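Last updated: July

Tatarus room rehearsal software, six months in

We run 56 serviced flats at Heltenow and I look after the budget for cleaning them. Last winter we bought a seat of Tatarus, the rehearsal software Cevden sells alongside the Kälin table-clearing arm. The seat costs £1,849 a year and the arm is extra. I was against both, so read this with that in mind.

The idea is sensible enough. You build a copy of your room on screen, furnish it from a library, and see how the arm might clear the table before anyone wheels it down a corridor. Building a room takes an afternoon. The library is decent on furniture and patchy on small things. You get bowls, trays, books, laptops and so on, but we searched for a folding drying rack for days and gave up. The kettles are odd-looking and none of them is ours.

My first grumble is glass. Most of our flats have glass-topped tables, and they were half the reason for rehearsing at all. On screen the glare looks convincing. In a real flat in the morning, with the blinds up, the arm still hesitated over clear objects it had picked up without trouble in rehearsal. Cevden told us to add more light settings. We added them, and it got better, though I wouldn't call it fixed.

The second is that the rehearsal score flatters everybody. We ran 164 table clearances on screen in the first month and the summary page was nearly all green. Then you open one up and find that the arm has stacked a book in a wet sink, which the software counts as a cleared table. You can write your own rules to stop this. Writing them is a job, and the brochure doesn't mention whose.

Here it became Vandana Mathur's. She has led the housekeeping team for years, and she knows what guests leave out and what they mind being moved. An open laptop stays where it is. A remote goes back by the telly, square to the edge. She now spends two mornings a week typing this sort of thing into a rules page that was plainly laid out by somebody who has never changed a bed. She's good at it. She also didn't ask for it, and for the first three months her pay stayed the same. It has gone up since, after an argument I'm glad she won.

The team was 11 before the arm arrived and is 11 now. That was promised and it has held. What has changed is the order of the day. Two people used to do a flat together, chatting, one on the kitchen and one on the beds. Now one goes in ahead to check the table is fit for the arm, and the other follows after it's finished. Several of them have told me it's lonelier. Their backs are no better either — tables were never the heavy part. Mattresses were, and the arm doesn't do mattresses.

What I do like is the playback. New starters sit with Vandana and go through a clearance step by step, arguing over what should go where, and they pick up our habits faster than they did from the laminated sheet. You could do that with a real table and a cup of tea, of course, but we never did.

Support answers within the day and is polite. The manual is poor on shared rooms. Exporting rules to a second site failed twice for us, and the third try lost all the names.

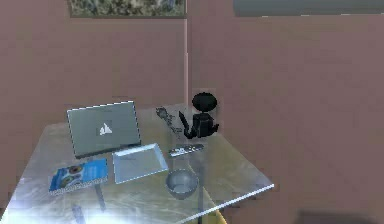

Would I renew? For one more year, with the rules work written into somebody's hours from the start and paid for. If you have a handful of rooms, don't bother. If you have a lot of rooms and they're all alike, ask Cevden for a trial using your own furniture, and make sure the person who cleans those rooms is sitting at the screen when you run it. I'd give it three out of five, and Vandana says two.

Contact us | © Heltenow Serviced Flats | Back to top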